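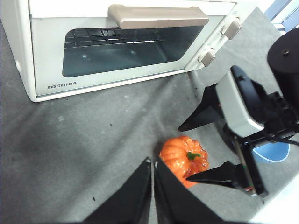 The Small Oven Season

One countertop, one little pumpkin, and a good reason to leave the big oven off

Print | E-mail this story | 793 shares

My kitchen in Irness has a full-sized oven that I have owned for eleven Thanksgivings and that I now use mostly as a place to keep baking sheets. I don't say this proudly. It is a perfectly good oven, it has a light that works and a drawer underneath that sticks, and every fall I swear I'll fill it with pies. Then the first cool evening comes along, I want something roasted and sweet and enough for one or two people, and I go straight to the little oven on the counter the way you go to the chair you always sit in.

I grew up thinking of a toaster oven as a thing that made toast badly. Ours had a crumb tray you couldn't look at and a door that closed if you leaned on it. So when I moved into an apartment over the old Grosau bakery, with a kitchen you could cross in two steps, and found there was no oven in it at all, I sulked for most of a month before I bought a countertop one. I lived up there for years, and I learned to cook all over again in a box about the size of a carry-on bag. Chicken thighs, baked apples, a birthday cake in two halves (the halves did not match, and we ate it anyway).

What I like about the plain ones, the kind in cream or off-white with a wide glass door and a couple of knobs, is that they ask so little of you. You turn something and it stays turned. There's a rack, there's a window, and you can bend down with your cup of tea and watch the edges of your dinner go brown. I have nothing against the new sort with a screen and a list of programs, and a friend of mine adores hers, but I have stood in front of it with a sweet potato in my hand feeling like I was trying to check in for a flight.
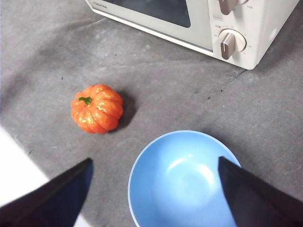
Corinne Price
Contributing Writer, Home & Table

Now, pumpkins. Around here the miniature ones show up well before anybody is ready for them, heaped in crates by the door of the Monent farm stand, and most people carry them home to sit on a windowsill until they go soft. I did that too for a long time. They're awfully pretty, after all, with those deep grooves and the bent little stem, and a glossy orange one beside a blue bowl will make a gray afternoon look like you had a plan for it. But a lot of those little pumpkins are perfectly good to eat, and they fit a small oven as if the two had been introduced on purpose.

A word of care first. Buy the ones sold as food, from somebody who can tell you so, and leave the painted, waxed or shellacked kind on the porch. If the person at the stand isn't sure, ask for a different squash. A small acorn will do nicely and won't hold it against you.

Wash the pumpkin well and dry it. Set it on a folded towel so it doesn't roll, and cut a lid around the stem with a short, sturdy knife, going slowly. I used to do this with my biggest knife and a great deal of confidence, and I have a small scar to show for it. Scoop out the seeds and strings with a teaspoon. Keep a bowl close by while you work, because pumpkin strings travel, and you will find them on your sleeve at bedtime.

Then rub the inside with soft butter, a spoonful of brown sugar, a pinch of salt and whatever spice you're in the mood for. I like cardamom, and I was brought up on cinnamon, so it depends on whether I'm missing my mother's kitchen that day. Put the lid back on, set the whole thing in a small metal pan, and check that the top clears the heating elements with room to spare. If the stem comes too close, bake the lid beside the pumpkin. Three hundred and fifty degrees is where I start. Mine usually wants 26 minutes before I bother poking it, and a thicker one can want twice that. It's done when a skewer slides through the side without an argument.

You do have to mind where you put one of these ovens. They get hot on the outside, and they like space all the way around, so pull yours out from the wall and away from the curtains, the paper towels and the bread bag. Keep it on a bare, heatproof counter when it's running, and let it cool down completely before you move it or wrap anything over it. I pull my plug when I'm finished. Wipe the glass every few days with a damp cloth and a drop of dish soap, and it'll stay the kind of window you want to look through.

I've been making these for the harvest supper at the Irness grange, where more than 900 people came through last time and where, I should admit, I brought exactly 11 pumpkins and hid one for myself. I bake them a few at a time through the morning, and the house smells so good by noon that I don't mind the back and forth. The seeds go in afterward with oil and salt, shaken around once or twice until they start to pop.

Leftovers, if you have any, are lovely mashed into oatmeal the next morning. I've also spread the stuff on toast, made in the same oven, with a little more butter than I'd care to put in print.

Print | E-mail this story | Share (793)

Contact Us | Copyright Home & Table. All rights reserved. | Back to top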